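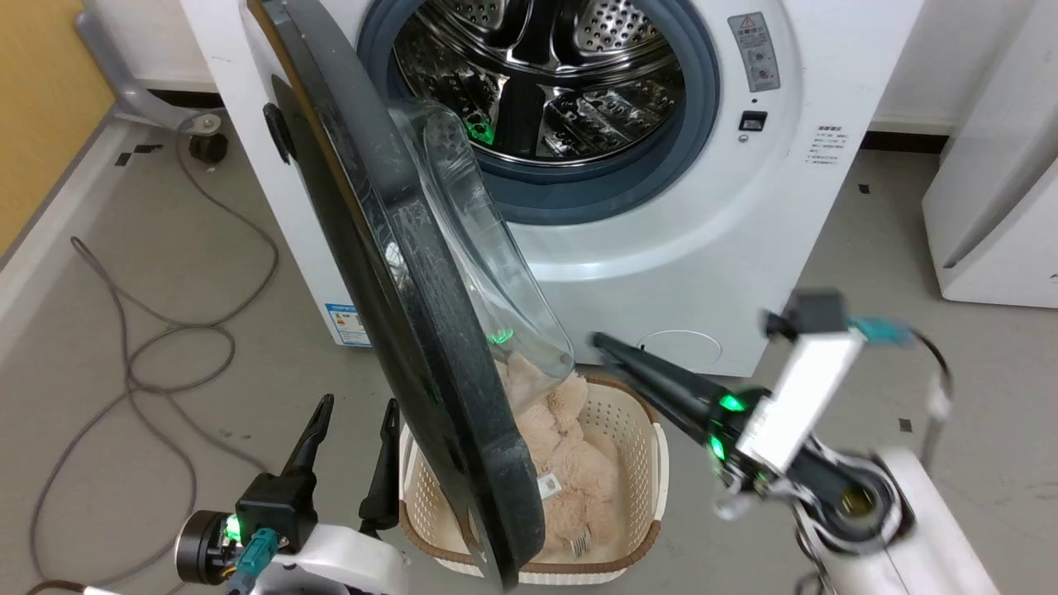

OK, I've been wanting to post about this for weeks and Obinna Isah finally said the numbers are stable enough to talk about. Short thread on getting two-armed robots to handle laundry, and on one small change to our training that helped way more than I expected!

Background: our project is called Claltano. We train one policy for both arms from human teleoperation demos. We have 3,689 of them now, all front-loaders. Door, drum, basket, soft stuff going in and out.

Front-loaders are such a good test. The door swings on a big arc, the glass bowl is see-through and shiny (depth sensors hate it), and the rubber gasket grabs at anything fluffy on its way past. And then there's the drum, all little holes and reflections.

The old policy was fine at getting to the door and pretty bad right after. It would start toward the basket while an arm was still close to the bowl, and clip the glass. Over and over. Ebere Oyewole has a folder of these and it's painful to watch.

Her idea: stop treating every camera the same at every moment. The head view is great for "where is the basket, where is the door." The wrist views are great for the last bit before contact. So we added a small gate that learns how much to trust each view, step by step.

No hand-written rules in it! It gets trained along with everything else, from the same demos. It added around 20 minutes to a training run, so cheap that I made Ebere check she'd turned it on. (She had. Sorry, Ebere.)
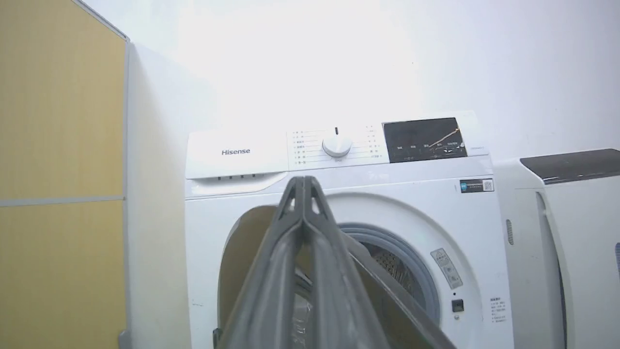
The part I love is what the gate learned. While an arm is traveling, it leans on the head view almost completely. Close to the drum opening it flips to the wrist, and it flips earlier when the door glass is in the way. We never labeled the glass anywhere in the data.

Results so far: glass bumps are way down, and plush toys improved the most, even more than towels. My guess is that the wrist view helps it tell fur from gasket. Suleiman Afolabi thinks it's mostly better timing between the arms. We have a bet on it.

What still fails: small socks stuck up against the top of the drum. Also any door that was left half open. It really wants doors to be all the way open or all the way shut, and in between it dithers.

Next up is a run with the gate frozen, to settle the bet, and then machines it hasn't seen in training. Write-up is planned for November. If you've tried something similar with wrist cameras, please reply, I'd love to compare notes!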